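Kit de téléopération portatif Pleris : fiche de données

Ce dépôt accompagne le kit Pleris, une paire de pinces tenues à la main proposée par Trumport pour enregistrer des gestes à deux mains sur table. Il contient les enregistrements de prise en main et les scripts de lecture.

Contenu

51 séquences, 16 objets courants, 14 consignes. Une séquence dure au plus 40 secondes. Les consignes portent sur le rangement, l'ouverture de boîtes et la manipulation de flacons.
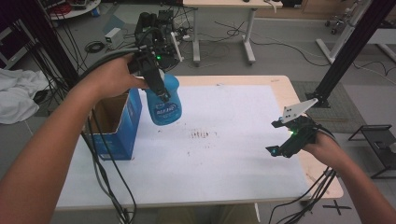
Chaque séquence réunit la vidéo, la pose des deux pinces et leur ouverture. Les deux mains sont stockées séparément (gauche/, droite/) et partagent la même horloge. Une pince qui ne tient rien est enregistrée comme les autres ; ne filtrez pas sur l'ouverture.

Installation

Décompresser l'archive, puis lancer verifier.py à la racine. Le script signale les fichiers manquants et s'arrête au premier index incohérent.

Limites connues

Le kit est filaire. Il faut laisser du mou aux câbles, sinon la main est retenue en bout de course. Le suivi se dégrade quand un marqueur passe sous l'autre avant-bras. Les consignes de la série Drasalano ont été reformulées en août ; l'ancien texte reste dans consignes_v1.txt.

Licence

Usage de recherche uniquement. Pour un usage commercial, voir l'offre Cervantes de Trumport.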